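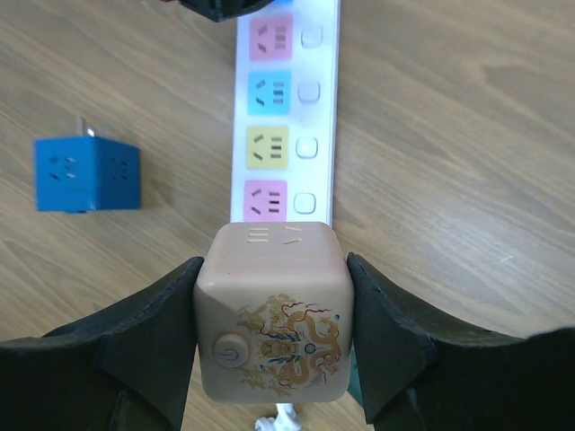

Photo: Percy Zapata

Teltamia's Wikon is a gamepad for people who think their losses are a hardware problem. I have believed this for years, so I bought one in July and took it into ranked.

The sticks are lovely. Smooth, stiff enough, no drift after 11 evenings of Lloyd, a fighting game I remain bad at in every colour of costume. 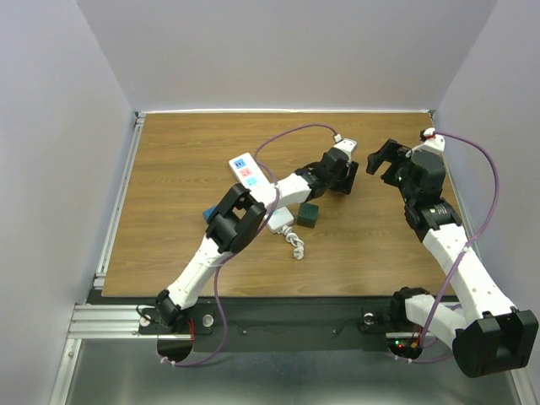
Wood-grain tabletop, grey walls.

The companion software is another matter. It wanted an account, then an update, then the account again. Remapping the 2 rear paddles meant going through 3 menus, one called Favourites, where I had none.

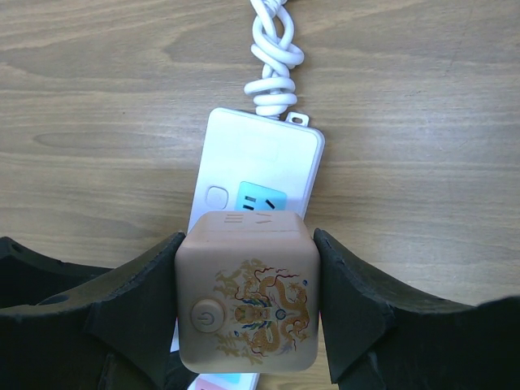 White power strip with its cable looped and knotted.

Shoulder buttons are loud. My teammates asked if I was typing. Still, it beats my old Pretine for comfort, and the Pretine never made me feel this expensive while losing.

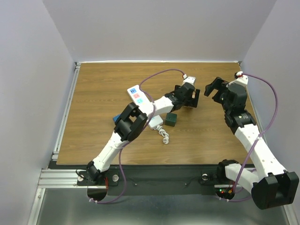

Does the Wikon remember my button layout on another console?
Only if you save it to the pad first. Profiles kept in the app stay in the app.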